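Home | Projects | Reports | Contact
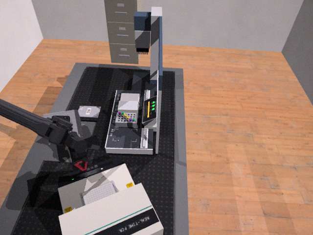
Mandla Mkhize asked in April whether we could buy the arm first and leave the liquid handler for next year. We looked at it and advise against splitting the order. The simulated bench has both machines working off one deck, and Skernitz would charge for a second site visit.

2 min read

Spending to date is 2310 euros, all on software seats and bench drawings. A further 300 is set aside for gripper fingers - the Wuyts quote is still open. Delivery is now put at 11 weeks.
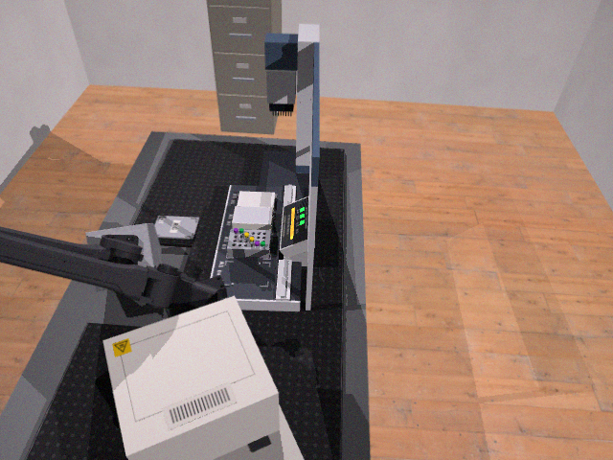 Ilse Mulder would prefer a service contract priced before anything is signed, and she wants the PCR machine included in it. We have asked Skernitz for a figure covering 52 weeks. The order stays on hold until it arrives.

Related
Nillholm bench layout
Fleltitz equipment plan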